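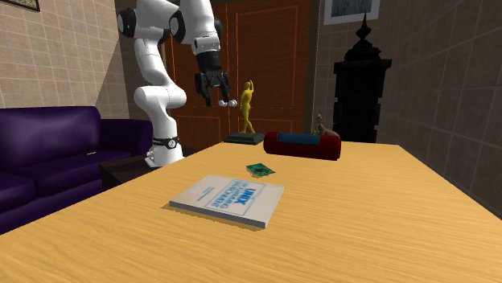
*Simulated cell, arm above the table, book toward the front and circuit board mid-table.*

**Moving packers off the sort table: what happens to their hours and their say?**

Posted by tovthorpe_returns

I work in a returns warehouse in Tovthorpe. We receive mixed household goods, and each item is identified, graded and put in a tote by hand. Management is planning to put one arm on the sort table in July. So far it exists only as a simulation, in a room with a sofa in it and a table holding a UNIX book, a small circuit board, a red cushion and a couple of figurines. That is a fair match for our intake.

Current load is 3755 items a week over 3 stations. The proposal says the arm takes 795 of those to begin with and the station next to it becomes a "supervision" post. Two points are unclear to me:

- Does the supervision post normally keep the packer's grade, or is it rewritten?
- Who decides which items the arm is allowed to refuse?

If anyone has been through this on the floor, I would like to know what changed in the first few months.

---

**Hafþór Mogensen**

We did this at Cadwaladr with a two-finger gripper on a similar mix. Our experience, in the order it came up:

1. The job description was rewritten after the arm was running. Ask for it before. Ours added fault clearing and logging, and the pay grade was reviewed only when the shift lead raised it in writing.
2. Refusals drove the workload. Flat items were the worst for us. A thick book lying flat has to be gripped across its width or by an edge, and our fingers did not open far enough for most hardbacks. Those went back to the person. Soft items such as cushions were picked but often placed badly.
3. Pace changed. The remaining manual work was all difficult items, so the old hourly target no longer made sense. It took us until 3000 logged refusals to get it lowered. Start the log on the first shift and record item type, time of day and who cleared it.
4. Grading stayed manual. The arm moved a bare circuit board without trouble in our tests, but it could not say whether the board was sellable.

On your second point, the refusal list was set by the integrator and edited by engineering. Packers got edit requests after a formal complaint. I would ask for that in the plan now. I would also ask what the simulation assumes about spacing. Ours had every item set apart on a clear surface. Real totes arrive stacked, and our refusal rate followed the stacking.

---

**prendska_nights**

they said the same at our place and the arm is still in a crate. wouldn't worry until you see it bolted down

---

**Eun-seong Jeon**

Agree with the log. One addition on hours: at Morlow the supervision post could not be left while the arm was live, so breaks had to be covered or the arm stopped. Neither was in the staffing plan, and for the first month the cover came from the packing line. Get the break rule in writing, with the name of the role that covers it.

Grade was kept in our case, with a separate allowance for clearing faults. The allowance applied only to people who had completed the lockout training, so check that everyone on the rota is booked on it before the start date.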